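Re: [gridholm-manip] thin object grasps, wrist camera only

Hi Liviu, hi all,

Sorry for the slow answer, I wanted to look at the February runs again before I said anything silly.

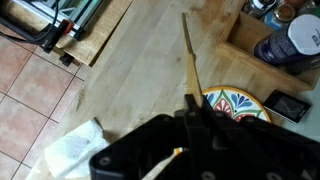
So, the short version: yes, we train on the wrist view alone now, and no, I don't think the clutter is what hurts us. Dai was sure it would be! We left the counter as messy as people's counters get, and the policy trained on that did better on thin sticks than the one trained on a bare table. Same network, same 4,000 demos each, just different surroundings.

On Tue, 5 May 2026, Liviu Dinu wrote:
> Did you drop the overhead camera completely for the Irngate set?
> And how do you label a grasp as good when the fingers hide
> the contact point? We tried 500 by hand and gave up.

Completely, yes. It kept getting bumped and the calibration drifted, and I got tired of redoing it.

For labels we stopped looking at the contact point. We look at the free end of the stick instead — if the tip stays put relative to the fingers over a short wiggle, it's a good grasp, and if it swings, it's a slip. The tip is nearly always in view, so a dumb little tracker does most of it. I checked 916 of those labels myself over a long weekend and disagreed with very few, mostly when the tip was over wood of a similar color and the tracker wandered off along the grain.

One thing I'd still like to fix is sticks held 2 cm or less from the end, where the wiggle throws them around even when the grip is fine. If anyone on the Skusar side has a gentler motion for that, please send it over.

The label script is a mess but I'll put it up this week.

Kaiwen Shao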